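Rees Names Diane Bélanger Managing Director as Ballimel Office Opens

BALLIMEL, May 10, 2025 - Rees, the payroll and rostering software company, has appointed Diane Bélanger as managing director. She replaces founder Valdir Falcão, who moves to the role of executive chair. Both appointments take effect immediately.

Ms. Bélanger joined Rees as head of operations and has run the company's day-to-day business for the past 3 years. As managing director she will be responsible for product, sales, customer support and the integration of Cellberg, the shift-planning business Rees bought last October.

"Our customers run bakeries, clinics, trucking yards and child care centres," Ms. Bélanger said. "They want people paid the right amount on the right day. My job is to keep the company pointed at that while we bring two products and two teams together."

Mr. Falcão started Rees after working as a bookkeeper for small manufacturers. He will chair the board and continue to look after the company's relationships with industry associations and accounting firms. He will no longer have staff reporting to him.

"Diane has been making most of the hard decisions for a while now," Mr. Falcão said. "The title should match the work."

The change comes as Rees finishes moving into its new head office in Ballimel. The office takes up two floors of a former textile warehouse and brings together employees who had been working from three separate leased sites. The customer support team moved first, followed by engineering and finance. Support phone lines and hours did not change during the move.

The upper floor has the engineering and product teams, a training room for customers and a shared kitchen. The lower floor has support, sales and the mail room, along with four small rooms that accounting partners can book when they visit. Staff may work from home up to two days a week, an arrangement that carries over from the old sites.
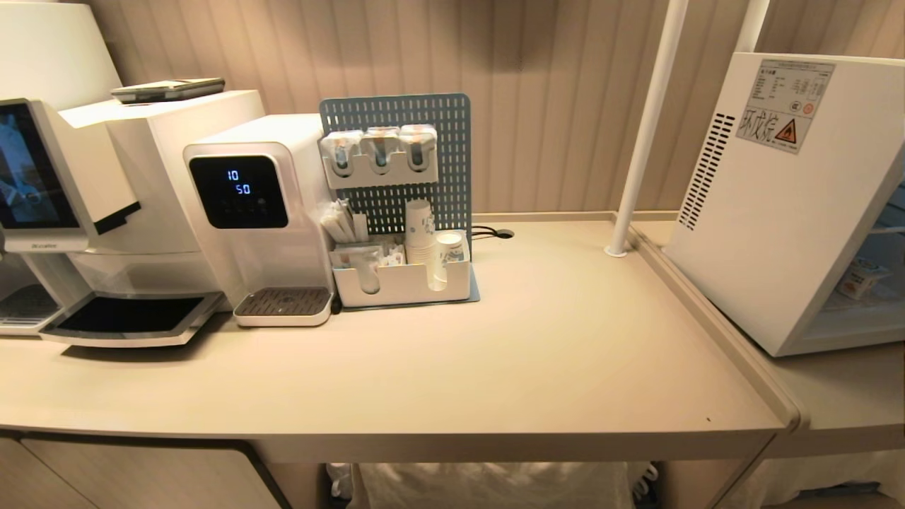

Rees now employs 354 people, including those who joined from Cellberg. The company expects to hire another 21 by the end of the year, mostly in customer support and payroll compliance. Openings will be posted on the Rees careers page as they are approved. Applicants for support roles do not need previous payroll experience, as training is provided over the first 8 weeks.

The company also announced two other changes to its leadership team.

Onyekachi Adeleke becomes chief technology officer. He was previously director of engineering at Cellberg, where he led the rewrite of its scheduling engine. He will oversee the combined engineering group and the plan to bring Cellberg rosters into the main Rees product. Customers using Cellberg on its own can continue to do so, and existing contracts will be honoured in full. Prices for current Cellberg customers will stay the same until their renewal date.

Macarena Alarcón becomes vice-president of customer support. She started on the Rees phone desk and later managed the team that handles year-end filing. Ms. Alarcón will set up a single help line for both products, with callers able to reach payroll and rostering staff through the same number. The combined line is planned to open in October, ahead of the year-end rush.

"The most common complaint we get from people who use both products is that they have to call twice," Ms. Alarcón said. "A roster question often becomes a pay question halfway through the call. We should be able to handle that without sending anyone to the back of the line."

Rees will publish a schedule for the Cellberg integration before the end of the summer. The first stage lets managers approve a roster and send the hours to payroll without exporting a file. Later stages cover leave balances, statutory holiday pay and split shifts. A small group of customers is testing the first stage now, and others who would like to take part can ask their account manager.

About Rees

Rees makes payroll, rostering and leave software for small and medium-sized employers. Its head office is in Ballimel. The company is privately owned.

Media contact

Rahel Hubmann
Communications Manager, Rees
Interview requests for Ms. Bélanger and Mr. Falcão can be made through the media page on the Rees website. Portraits of the leadership team are available on request.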